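Home | News | Gear & Software | Schools | Events | Submit a Tip

Filed under: Automation, Training Tools

Tretevia opens its simulated robot bench to small shops and colleges

Anyone who has ever waited for a turn on a shared robot arm will understand the appeal of what Tretevia put on sale in July. The company, which has its offices in Brikuvcombe and until now sold mostly to larger manufacturers, is offering its simulated workbench as a subscription that a community college, a repair shop or a patient hobbyist can sign up for without talking to a salesperson first. It goes by the name of Zaltberg, and it runs on an ordinary desktop computer with a decent graphics card.

The idea is a simple one and has been around for a good while in bigger and more expensive forms. You get a room, a table, an arm hung upside down over that table, and a collection of everyday things to pick up and put somewhere else. You write your program (or let the software learn one from examples), press start, and watch how it does. If the arm drops a can or knocks over a bottle, you reset the table and try again, and there is no broken glass to sweep up and no bent finger to send back to the factory.

Subscriptions start at $81 a month for a single seat. A classroom license costs $160 a month and covers as many students as can be logged in from one school, which strikes us as generous, and there is a free trial of 60 days that does not ask for a credit card. We have been using the trial on one of our office machines for a good part of that time, and we have to say we grew rather fond of it, even on the afternoons when it was slow.

Setting up was pleasant enough. The download is large, so start it before lunch if your connection is anything like ours, and the first launch takes long enough that we thought it had frozen. After that it opens straight into the workroom, with a short guided task that has you move the arm with the keyboard before you are allowed anywhere near the programming side. A couple of our more impatient colleagues grumbled about this, but we think it is a kind way to begin, and by the end of it you have a good feeling for how far the arm can reach and how quickly it gets itself into an awkward position.

The object library is where we lost the most time, in the nicest sense. Tretevia has gone for the sort of things you would find in a kitchen drawer or on a breakfast table, and you can scatter them by hand or have the program shuffle them for you between runs. The shuffle is a blessing for anyone training a picking program, as a program that only ever sees the bowl in one spot will not be much help when the bowl moves. You can also change your point of view, and that matters more than we expected. A program that works nicely from one angle can get quite confused from another, and it is good to find that out early!

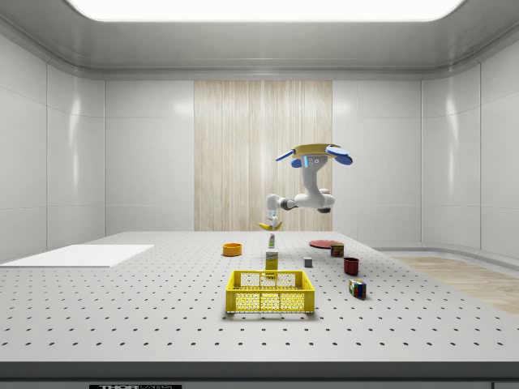
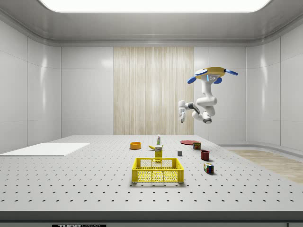
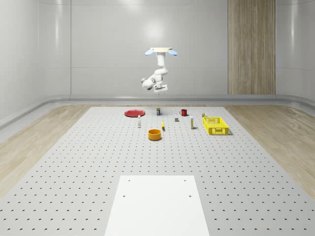
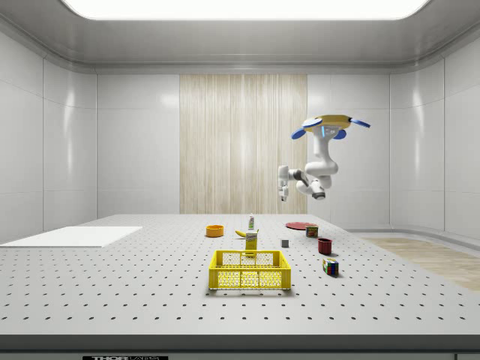
The Zaltberg workroom, with its hanging arm, perforated table and yellow basket. The banana is in the gripper in the first view; in the other three the fingers are open.

The arm itself can be run at three speeds, and we would gently suggest that beginners stay on the slowest one for their first week. At full speed the movements are smooth and rather lovely to watch, but it is hard to tell what went wrong when something does. There is a replay tool that lets you drag back through a run, and we came to lean on it heavily. It would be better still if it could show two runs side by side, and Tretevia tells us that this is being worked on, along with a way to bring in your own scanned objects.

We do have some complaints. The manual is thin, and the chapter on grip force reads as if it had been written for people who already know all about grip force. Soft things are not handled at all yet, so if your work involves towels, bags or bread dough you will want to wait. The program also has a habit of forgetting your window layout when it updates, a small thing, but it happened to us 3 times and we were less charming about it each time.

It should be said too that a program that does well in the simulated room will still need tuning before it is let loose on a real arm. Tretevia is open about this on its product page and sells a separate transfer service called Lü, in which its own staff look over your program and help you fit it to whatever hardware you have. Prices for that are by quotation only, and we have not tried it.

Schools that sign up before the fall term get the first month at no charge after the trial ends, and existing Tretevia customers can add classroom seats from their account page. Support is by email and by a daily chat session that opens at 10 a.m., where our one question, about saving table layouts, got a friendly and complete answer before we had finished our coffee.

14 comments | 37 shares | Save for later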